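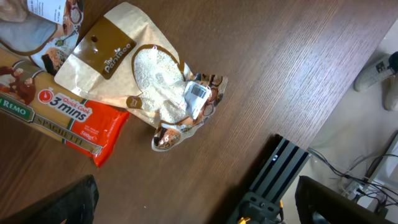
Henilmont Winter Match Ball, Size 5

Cold-weather soccer is a joy once you have a ball that behaves, and this one does! Cerkden built it for frozen turf and hard dirt, and our Dandbridge league teams have been kicking it since June to get a feel for it before the snow came. The cover stays soft in the cold, so headers don't sting the way they do with a stiff training ball.

The panels are bonded – no stitching to soak up slush – and the bright orange shows up beautifully under floodlights.
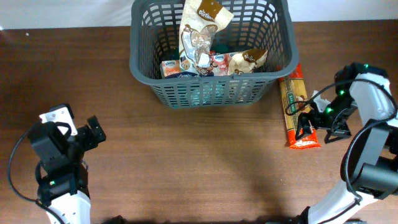

The bladder holds its pressure well too. Bence Orbán, our under-14 coach, pumps his up on match morning and leaves it alone for almost 3 weeks. He used to top up the old ones before every practice.

Item number: 716
Color: orange with black
Surface: grass, turf, packed dirt
Supplied: deflated, needle included

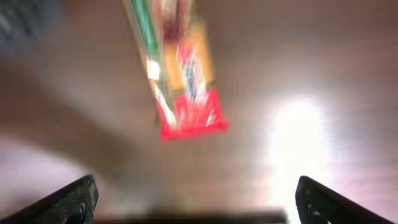 Can I use it indoors?
It plays fine on a gym floor, but the bounce is lively. For futsal you'll be happier with the Rácz low-bounce ball in size 4.

Krisztina Bodnár took a bag of these to the winter cup and came home wanting more. Her keepers liked the grip of the textured cover, even with damp gloves, and her wingers loved how true it flies on a long cross.

Clubs can order in bulk, up to 200 balls at a time. Orders of 100 or more can have a club crest printed on one panel.
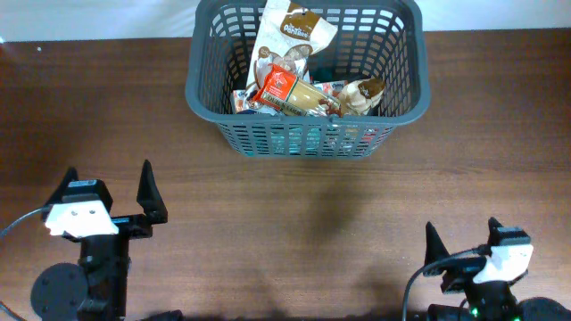 How should I clean it?
Wipe it down with a damp cloth and a little dish soap, then let it dry at room temperature. Keep it off the radiator, please – heat is hard on the glue.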